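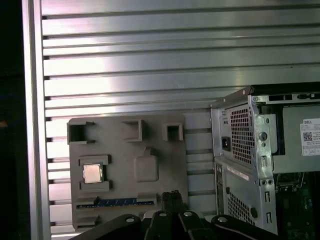
Vavach, 2024-07-25

Practice board FAQ

I'm Tyra Nyberg, and I get a lot of mail about the gray practice board I use for teaching people to seat parts. Let me get through the usual ones!

What is it?
A flat plate laid out like a very simplified motherboard. There's a holder for the processor, a long slot near the bottom for a stick of RAM (mine is blue), a shorter slot under that, and some square sockets along the top. No wiring, so you can't fry anything.

Why is it upright?
I bolt mine to a ribbed aluminum panel because most cases stand up when you're working in them, and gravity is a pain you may as well get used to early. Flat on a table is fine too.

Are the parts real?
The processor and memory are, yes. I buy dead ones from Botico, usually in bags of 60. Please don't practice with the chip you're planning to use.
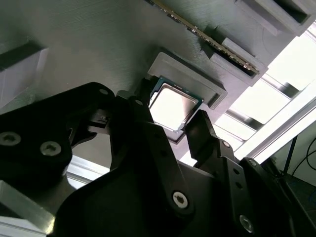

Processor at an angle, partly in one of the square recesses.

My chip won't sit flat. Help?
Check that it's square to the rim first. If one corner is up on the lip, pushing harder won't help, so lift it off and start over (I still do this, all the time). Hold it by the edges.

Can I print my own?
Sure! The Fistar file is the one I'd start with. Allow around 4 hours, and go slow on the rims.

Do you sell them?
Not right now. The last batch went in April.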